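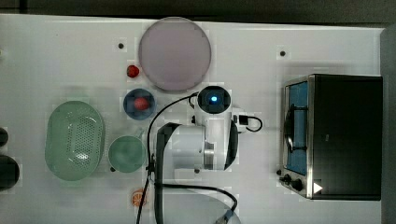
So I finally pulled everything out of the kitchen boxes, and I have to tell you, I am ridiculously happy about colors right now! For years I bought plain white everything because I thought it was the sensible choice. Then my friend Siiri gave me a mint-green colander for my birthday in May and that was the end of that.

The colander is the oval kind, with the little holes in neat rows along the bottom, and I use it for far more than pasta. Cherries, green beans, a handful of potatoes I'm too lazy to scrub one at a time (they all go in together under the tap and get a good shake). It also makes a perfectly nice fruit basket when company comes.

After the colander came the cup. Sage green, a shade or two quieter than the mint, and I worried they'd fight with each other. They don't! Then a small blue bowl with a navy inside, which makes anything red you put in it look wonderful, and last of all the big round plate in a pinkish lavender. I went back and forth on that plate for weeks. Oona said it would look like a bathroom tile. She has since asked me where I got it, so there.

The toaster oven is plain black and can stay that way. I was never a toaster oven person until we moved here and the big oven took forever to heat up, and now I use the small one nearly every evening. My current favorite is tomatoes – halved, a bit of oil, salt, 4 cloves of garlic left in their skins, and 200 grams of feta broken over the top. I cook it until the edges of the cheese go brown and then eat it straight onto toast, standing up, if I'm on my own.

Purificación has promised me her recipe for orange cake, the one where the whole fruit goes in, peel and all. It has to be a small tin or it won't fit, so I've been measuring the inside of the toaster oven and writing numbers on the back of an envelope. If it works I'll post it with the quantities. And it's going on the lavender plate, obviously.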